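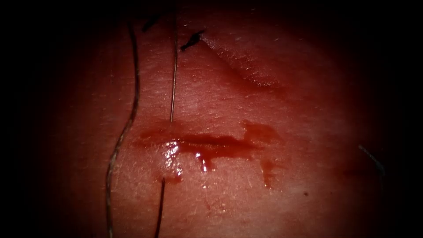
表紙。切開部と縫合糸、固定カメラ側の映像。

話者メモ(5月版、読み上げ用ではない)

冒頭30秒くらい黙って出しておく。あいさつは短く。所属、Ostleyの運用標準チーム。今日の題は「ロボット縫合の自動化、現場の決めごと」。技術の新しい話はほぼ無し。最初に断る。期待してる人には悪い。

最初の問いかけ。どっちの糸が今使っている糸か。会場に聞く。手は挙げさせなくていい。うねった糸が一本、切開の近くを縦に通っている。そのすぐ右に真っすぐな糸、切開の上の縁まで来ている。下からも一本出ている。つながって見えるが、またいでいるはずの所は血で見えない。「つながっている」と言い切るか、「不明」と書くか。Hikis基準では不明。ここ強調。

→ 見えないものは不明と記録する。推定で埋めない。これが基準の第1項。

Hikis基準の説明へ。全部で12項目。全部はやらない、時間ない。配布資料の後ろに一覧。今日は記録、把持、停止、引き継ぎだけ。質問で他のが出たら資料で対応。

【記録】
・映像とアームのログは同じ時計で取る。あたりまえ、でも崩れる。Arkeroの初期設定だと映像側の時計が別。導入した日に直すこと。後から合わせるのは本当につらい(去年やった、二週間つぶした)
・ラベルは見えたものだけ。「糸あり」「糸の端あり」「貫通している」は別のラベル。一番混ざるのが最後の二つ
・出血で隠れた区間は区間ごと「不明」。前後のフレームから補完してよいかと必ず聞かれる。答え:補完してよい、ただし別の列に。観察の列には入れない
・カメラが複数あるとき、片方で見えて片方で見えない場合はカメラ名つきで両方書く。平均しない
・照明。周辺が暗いのは仕方ない。暗い所にある短い糸の端は見落としの常連。注釈者には画面の明るさを上げて二度見てもらう。上げた値も残す

ここで一回水を飲む。早口になっているはず。

余談を入れるなら:ラベルの名前でもめた話。「結び目」と「糸の塊」を分けるかどうか。三か月。結局分けた。結び目は縫い終わりの判定に使うので。時間が押していたら飛ばす。

【把持】
自動化で一番事故になりやすいところ、針の持ち替え。人が操作していれば何となく直すずれを、自動の側は直さない。そのまま次に進む。

決めていること。
・針の先がどこを向いているか、動き出す前に判定する。判定できなければ動かない
・針を持つ側と受ける側、両方の先端が見えていること。片方でもレンズに近すぎてぼけていたら別のカメラで確認
・糸のたるみは「ある/ない」で書かない。どちらの器具のどちら側を通っているかまで書く。絡みはだいたいそこから
・持ち直しは上限を決めておく。上限に来たら人に返す。上限の回数は施設ごとに決めてください。こちらから数字は出さない

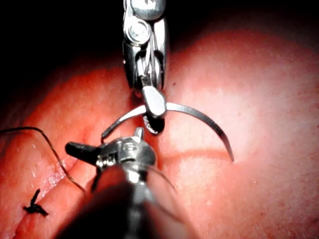 持ち替えの判定を誰がやるか、という話がいつも出る。Hikisでは自動側の判定と人の承認を分けている。自動側が「可」を出しても、人の承認がないと次の動作に入らない。遅い、と言われる。遅いです。そこは認める。

承認の画面で大事なのは、承認ボタンより「わからない」ボタンを大きくすること。最初の版では無かった。承認か却下かだけ。迷った人は承認を押す。記録を見返すと、あとから「実は見えていなかった」が出てくる。「わからない」を足した版では、押した人に理由を書かせない。書かせると押さなくなる。ここ、会場がうなずくところ。少し待つ。

承認者の条件も一言だけ。その日の手順書を読んでいること、自分の画面で両方のカメラを開いていること。隣の席から「いいよ」と声をかけるのは承認に数えない。前にあった。

【停止】
数字のスライド。
・停止指令から静止まで、うちの社内目標は400ミリ秒以内
・映像の遅れは100ミリ秒を超えたら自動動作に入れない。超えている間はボタンごと灰色にする
・この二つは別々に測る。足して一つの数字にしない。足すとどちらが悪いのかわからなくなる

注意:これは社内の目標値。規格の値ではない。必ず口で言う。前回ここを規格だと思って帰った人がいて、あとでメールが来た。

止め方の順番。まず動きを止める、それから把持を保つか離すかを人が決める。止めた瞬間に勝手に離すのは禁止。針が落ちる、または組織側に力が残ったまま離れる。逆に、握ったままで電源を落とすのもだめ。手動で開く手順を紙にして機械の横に貼っておくこと。画面の中の手順書は、画面が落ちたら読めない。

停止試験は毎朝。結果は一行でいい。「実施、時刻、名前」。立派な様式を作ると埋めなくなります。うちの最初の様式は二枚あった。いまは一行。

再開の話も忘れずに。止めたあと同じ所から続けるか、最初からやり直すか。基準では、再開前に針、糸、両方のアームの位置を改めて確認してから。止まる前の判定を使い回さない。止まっている間に組織の側が動いていることもある。確認が済むまで再開は出ない作りにしておく。運用でカバー、はやめてくだい。

【引き継ぎ】
自動から人へ返すとき。返す側、受ける側の言葉を決めておく。「渡します」「受けました」。これだけ。「はい」は使わない。はいが返事なのか承知なのか分からない場面があった。

・受けた人が操作できるようになるまで、アームは保持
・引き継ぎの時刻を記録を残す。自動で残るようにしておくのが一番いい
・縫い終わった所と途中の所を口に出して確認。画面で指をさす
・交代して入る人にはログより先に映像を見せる。ログから入ると、書いてあるとおりに見えてしまう

見直しの実績。公開の前に、社内でログ905件を基準に照らして読み直した。うまくいったかどうかの集計はまだ出せません。聞かれたらそう言う。出せるのは、どの項目で読み手の判断が割れたか。割れたのは糸の貫通の判定。次が把持の「浅い」と「ずれ」の区別。後ろのほうは用語の問題だったので定義を書き直した。貫通のほうは用語では直らない。表紙の映像に戻って見せてもいい、時間があれば。

導入するときの順番、よく聞かれるので先に。
1 記録だけ始める。自動動作は入れない
2 停止と引き継ぎの訓練。人の操作だけで
3 持ち替えだけ自動、承認つき
4 そのあとは施設の判断

1を飛ばして3から入りたがる。機械が来たら動かしたくなるのは分かる。でも記録がない状態で3をやると、比べる元がない。せめて一か月は1だけで。

想定質問
Q 他社の機械でも使えるか → 記録と引き継ぎは使える。停止の数字は機械ごとに測り直し。Arkero以外での実績は少ない、と正直に
Q 注釈者は医療職でないとだめか → 貫通と結び目の最終判定は医療職。一次の注釈は訓練した人でよい
Q 「不明」が多すぎると学習に使えないのでは → 不明の区間を外して使えばいい。間違ったラベルが混ざるほうが困る。ここは言い切る
Q 基準の改訂の頻度 → 年に一回、5月。急ぎの修正は随時、変更点だけ一枚で出す

終わり方。まとめのスライドは無し。資料の置き場所だけ出す。休憩の後がIgnacioの発表なので延ばさない、残り2分になったら停止の再開の話を削る。接続ケーブル、演台の左。ポインタの電池確認。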